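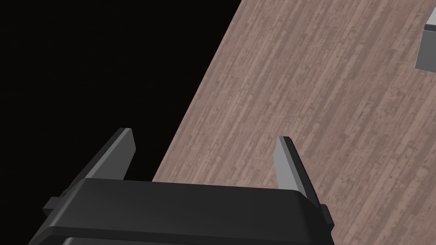 How to Test a Wood Floor Cleaner Before You Believe the Bottle

Every floor cleaner I have bought promises a streak-free shine. Most of them leave a film, and the label blames you for using too much. So before a new one goes near the living room, it gets a trial in the closet.

1. Read the back label. "Safe for wood" says very little. Look for the finish it was made for. If it only says "all hard floors," I put it back.

2. Pick two patches side by side, somewhere a rug or a shoe rack will cover. Sweep both well, grit is what scratches.

3. Clean one patch with the product, mixed exactly as told. Clean the other with a cloth wrung out in plain water.
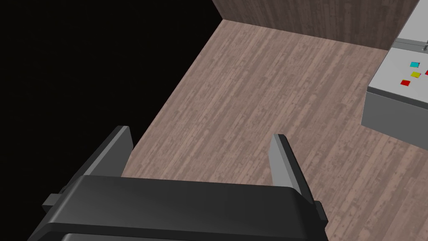
Reading time: 3 min | 1158 views

4. Leave both alone for 8 hours. Anything looks good while it's wet.

5. Walk across in clean white socks, then check under a lamp held low to the boards. Gray socks or a cloudy patch mean residue.

I ran this in September on the Mundisa concentrate and the Lilley spray. Mundisa was no better than water. Lilley shone nicely and then showed every footprint. I'd still want a second try at half strength before calling either one useless.

Filed under: Floors, Cleaning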